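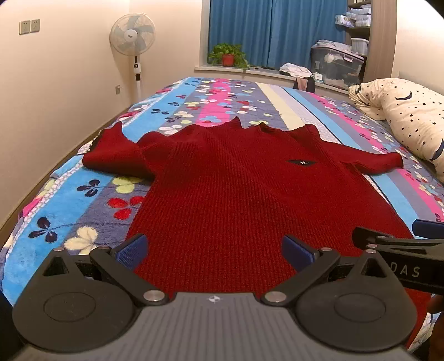 ¿Cómo aprende un robot a doblar un suéter? ¡Pues mirando a alguien que lo hace! Me llamo Catalina Sosa y trabajo en Trilberg, donde enseñamos a los robots tareas de la casa.

Nosotros agarramos 2 pinzas, una en cada mano, y doblamos la ropa con ellas. Cada pinza lleva una cámara que graba lo mismo que vería el robot (por eso no usamos los dedos, porque él no tiene). Luego la computadora repasa los videos una y otra vez, y va adivinando qué movimiento toca después.

Mi compañero Leandro y yo hicimos una prueba. Con 65 videos, el robot dobló bien 2 suéteres de cada 10, ¡un desastre de mangas! Con 459 ya le salían casi todos. También descubrimos que aprende mejor si cambiamos de cama y de manta. Ahora nos faltan los calcetines, que se le siguen escapando.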